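Tue 11 May

So I've finally given up on buying bread. Well, mostly. My partner still sneaks a loaf of the soft white stuff home for toast, and I pretend not to see it in the cupboard behind the Vegemite.

It started because the bakery on our corner changed hands and the sourdough went from lovely to sort of damp in the middle. I put up with it until after Easter and then thought, right, I own an oven, how hard can this be? Quite hard, is the answer! My first go came out the colour of a footpath and about as chewy. The second one stuck to the tin so badly I had to serve it in chunks with soup (the soup was good, at least).

The starter is called Nandetti, after the brand of pasta sauce whose jar she lives in. I've had her going for a few weeks now and she's moody. If the kitchen's cold overnight she just sits there sulking with a bit of grey liquid on top, and then one warm afternoon she climbs out of the jar and all over the bench. I've learnt to keep a saucer under her. I've also learnt to rinse that saucer straight away, as dried starter sets like grout and I've already ruined one good scourer on it.

Anyway, the recipe I've settled on is nothing fancy. 600 grams of flour, mostly white baker's flour with a good scoop of wholemeal for flavour, plus water, salt and a big spoonful of Nandetti. I mix it after dinner, give it three lots of stretching and folding while I'm half watching telly, and then leave it alone until morning. I used to knead it properly, flour up to my elbows, and I can't say the bread was any better for it. My shoulders were a lot worse.

Shaping is still my weak point. You're meant to get a nice tight skin on the dough, and I watch people do it online with one little flick of the wrist and think, yep, got it. Then I try it and end up with something like a beanbag. What's helped is using less flour on the bench, so the dough has something to grip when I drag it towards me. A wet hand helps too — and so does a metal scraper, which I resisted buying for ages out of pure stubbornness.
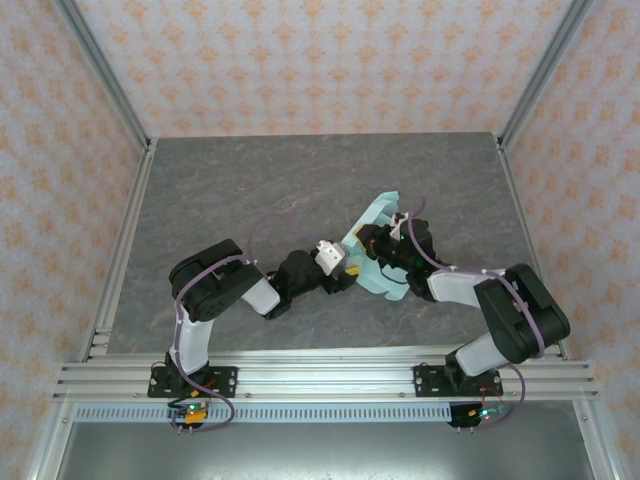

Annatjie Adams wrote to me after the last bread post that I'm almost certainly rushing the overnight rise, and that I should try leaving the shaped loaf in the fridge for a full day before it goes anywhere near the oven. She also thinks my oven is running cool and told me to get a cheap thermometer and stop trusting the dial.

Well, Annatjie, you were right on both counts. The dial says 230 and the thermometer says 200, so that's nearly 30 degrees I'd been missing all this time. No wonder everything came out so pale! I've cranked it right up and the crust now does that crackly singing thing when it comes out, which made me so happy the first time that I rang my mum and held the phone over the loaf. She said it sounded like rain on a tin roof. She also said she had the dinner on and could I ring back later.

The fridge bit is trickier, only because our fridge is tiny and already full of other people's leftovers. I've been moving the milk to the door, balancing the dough on top of the yoghurt and hoping for the best. But the flavour is a real step up, a bit sour and a bit nutty, and the dough is so much easier to score when it's cold. I even managed a leaf pattern last week. It looked more like a feather. Still counts.

Next on the list is a fruit loaf, with sultanas and orange peel and probably far too much cinnamon. I've read you should soak the fruit first and I've also read you absolutely shouldn't, so if anyone has strong feelings on that, please leave me a comment. I want to have it sorted by July, when my sister comes to stay and expects toast at all hours.

Oh, and if you're local and would like a bit of Nandetti, bring a clean jar. I've got heaps.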